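Organizadores de gaveta: vale a pena dividir tudo?

Galeria – arrumação, outubro

Desconfio de caixinhas com divisórias. Toda a gente que conheço comprou uma num momento de entusiasmo e hoje guarda nela pilhas gastas, elásticos e um parafuso de origem desconhecida. A promessa é sempre a mesma: cada coisa no seu sítio. O problema é que as coisas cá de casa têm tamanhos que não foram combinados com quem desenhou os sítios.

O Michalis Christodoulou, que me emprestou o catálogo da Werkona, garante que mudei pouco a minha gaveta e reclamei muito. Talvez. O catálogo tem 81 páginas e li 14 antes de perder a paciência com a palavra «solução». Fiquei então pelos tabuleiros pretos e cinzentos-escuros, que ao menos não fingem ser decoração, e pelos snacks em embalagem comprida, o teste mais antipático que me ocorreu.

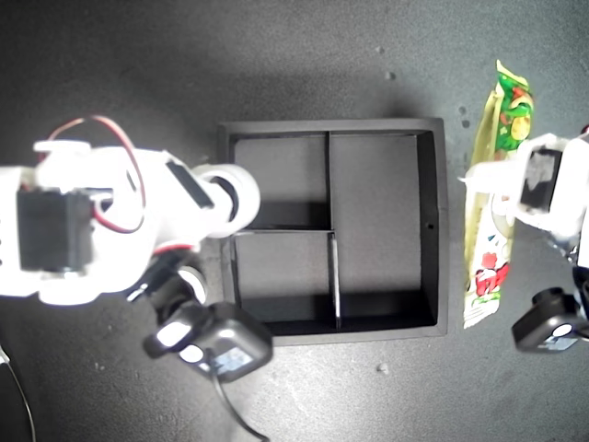
Tabuleiro preto vazio, com divisórias finas, e um snack de embalagem dourada e verde-azeitona ao lado.

O espaço maior fica em cima, à direita, e é o único que me interessa. O pequeno, em cima à esquerda, serve para quê? Clipes, dirão. Eu não tenho clipes que justifiquem um compartimento, e suspeito que a maior parte das pessoas também não. As medidas desencontradas ficam bem numa fotografia de catálogo, mas numa gaveta obrigam a decidir todos os dias o que merece o lugar bom.

Também não me convence a ideia de que mais paredes significam mais ordem. Cada parede é mais um canto onde se juntam migalhas, e limpar cantos é um trabalho que os folhetos da Sevel e da Resemau nunca mencionam.

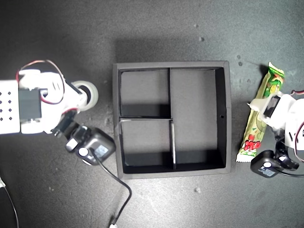
Prefiro, apesar de tudo, um lado alto e inteiro com dois espaços parecidos na outra metade. Barras e pacotes compridos pedem comprimento, e dois quadrados bastam para as miudezas que restam – chá em saquetas, molas, o que for. Continuo sem saber se um snack destes entra direito ou se fica atravessado, e só acredito quando o vir deitado lá dentro, com a gaveta fechada.

Antes de comprar, meçam o pacote mais comprido que têm no armário. O meu modelo Yule foi escolhido a olho e está na garagem.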